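Pirbridge shared workshop -- two-arm build, minutes

Jul 10, 2018. Nine present, started late again.

Last minutes ok'd, no changes.

Arms. Both mounted and powered. Left wrist plate re-tightened, still a bit of play. Right arm fine. Agreed to stick with the light blue cubes for stacking until the grip is reliable, other shapes later. Round table stays for now, clamps dont love the curved edge.

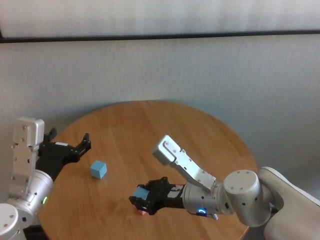
Gripper speed -- long talk. Half want it slower on close, other half say fix the script first. Settled: script first, then look again in August.

Money. 77 left in the parts tin. Bitden quote for spare fingers too high, ask Brovthorpe.

Cables. Need longer run on the right side, and ties. Also somone please label the power bricks.

Door code changes to 3977, dont write it on the board.

AOB: bench 2 booked all next week. Sweep up after drilling.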